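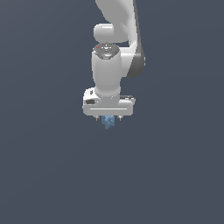 Wer kann einen Antrag beim Regionalbudget Ländlicher Raum stellen?
Antragsberechtigt sind Gemeinden, Ortsteile mit eigenem Ortsbeirat, eingetragene Vereine und Kleinbetriebe mit Sitz im Landkreis Zotton. Privatpersonen können sich einer Gemeinde oder einem Verein anschließen, aber keinen eigenen Antrag einreichen.

Was wird gefördert?
Kleinere Vorhaben, die der Grundversorgung oder dem Ortsbild dienen. Dazu gehören Dorfläden, Bushaltestellen, Spielplätze, Dorfgemeinschaftshäuser und die Ausstattung von Arztpraxen in Orten ohne Hausarzt. Laufende Personalkosten, Grundstückskäufe und reine Reparaturen sind ausgeschlossen.

Gilt das Programm auch für die Kreisstadt?
Nein. Die Kernstadt ist ausgenommen. Die eingemeindeten Ortsteile können Anträge stellen, wenn der Ortsbeirat zugestimmt hat. Das Protokoll der Sitzung ist beizufügen.

Bis wann muss der Antrag vorliegen?
Die Frist endet im Juni. Es zählt der Eingang bei der Kreisverwaltung, nicht der Poststempel. Unterlagen können innerhalb von 28 Tagen nachgereicht werden, sofern das Antragsformular selbst vollständig und unterschrieben ist.

Wie viele Anträge gehen ein?
In der letzten Runde waren es fast 200. Bewilligt werden konnte nur ein Teil davon. Abgelehnte Vorhaben dürfen in der nächsten Runde erneut eingereicht werden, auch unverändert.

Wie hoch ist der Eigenanteil?
Gemeinden und Betriebe tragen mindestens 10 Prozent der Kosten selbst. Bei Vereinen wird Eigenleistung nach Stundennachweis anerkannt. Das Formular dafür liegt dem Bewilligungsbescheid bei.

Wer entscheidet über die Vergabe?
Die Verwaltung prüft die Anträge und legt dem Kreistag eine Rangliste vor. Der Kreistag beschließt darüber in öffentlicher Sitzung. Gemeinden unter der Haushaltssicherung erhalten in der Rangliste Zusatzpunkte.

Dürfen wir vor dem Bescheid schon beginnen?
Planungsleistungen sind erlaubt, Aufträge an Baufirmen nicht. Wer vorher beauftragt, verliert den Anspruch für das gesamte Vorhaben. In dringenden Fällen kann ein vorzeitiger Maßnahmenbeginn formlos beantragt werden.

Wo gibt es Beratung?
In der Außenstelle Plurkier, freitags von 9 bis 12 Uhr, ohne Anmeldung. Für Termine an anderen Tagen bitte das Kontaktformular der Kreisverwaltung nutzen.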